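Skura Travel Cup with snap-on lid, mint green

In stock, ships from our Driltden warehouse
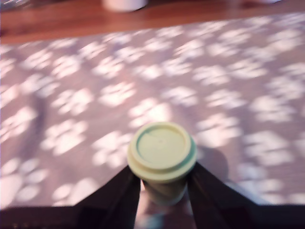

Pale green all over, lid and body match. Tapers toward the base like a regular coffee shop cup. Raised rim around the top of the lid, center sits a little lower. Lid snaps on, push down all the way round untill it clicks.

Sold singly or in packs of 10. Pack price works out 15% less per cup. Cafes ordering 80 or more, email first, we do those on pallet rates.

Care: wash by hand before first use. Lid off to dry. No microwave with the lid on.

Spare lids are listed seperately under Skura parts. Jindero lids do NOT fit, please stop ordering them for this one, different rim.

Returns 15 days, unused, in the bag. Lids that have been opened we can't take back.

Mint restocked February. Other colors when they come in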